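The bus to Skekville left at ten past six in the morning, and Ju-won Kang had been packing for it since the previous afternoon, mostly by sitting on the floor and disagreeing with himself.

His aunt had been clear on the phone. One bag. The bus company had rules about luggage now, the spare room in Skekville had a sewing table in it, and she had seen what he brought last time. Ju-won said one bag was fine. He then went looking for the largest thing he owned that a reasonable driver might still call a bag, and found the jute tote behind the vacuum cleaner.

It had come from the Moreck markets, back when he was seeing someone who liked markets. It was scratchy and tan, with reddish trim, and it shed. Every shirt he had ever carried in it came out looking as though it had slept in a stable. But it stood up on its own, a quality he had come to respect in luggage and in people.

The folder went in first. It was pale pink plastic and held everything to do with the flat in Drelham: the lease, the bond receipt, and nearly 70 pages of letters from an agent named Heo, who signed himself "warmly" and had once charged Ju-won for the colour of a wall. His aunt wanted to read them. She had retired from the rates office and missed having enemies.

Then the metal plate. It belonged to her, technically. She had sent it home with him under a slice of sponge cake and had mentioned it in every conversation since, always in passing, always by its full title, the good silver plate. He had polished it with a sock.

The clock he argued with for some time. His phone had an alarm. His aunt's house had, by his last visit, a clock in every room including the laundry, and all of them told a slightly different time, so that walking down the hall to breakfast you could gain four minutes and lose them again at the toaster. He did not need to bring another. On the other hand, it was the only thing that had ever got him out of bed, and the bus was at ten past six.

"You're coming," he told it.

He put it in. He took it out again to check it was set, put it back, and heard it ticking against the silver plate, rather louder than before. He thought about 782 kilometres of that with a stranger in the next seat.

The chess set he stood beside the bag while he considered it. His aunt cheated at chess. She did it openly, with a kind of weary authority, moving his pieces as well as her own when she thought he was taking too long. He had lost to her every winter since he was nine and had no plans to win this time. Still, the evenings in Skekville were long, and the television only got the fishing.

He looked at the bag. He looked at the chess set. He had not yet packed any trousers.
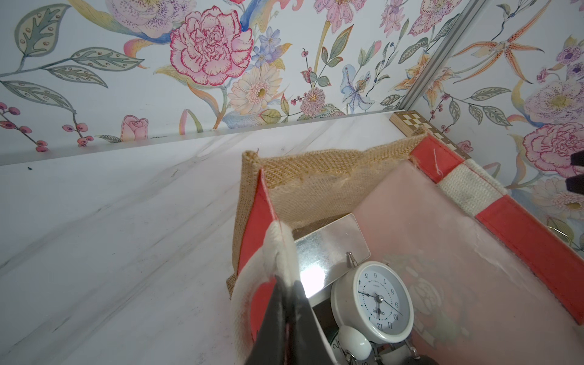 *One bag, the night before Skekville. The chess set still under review.*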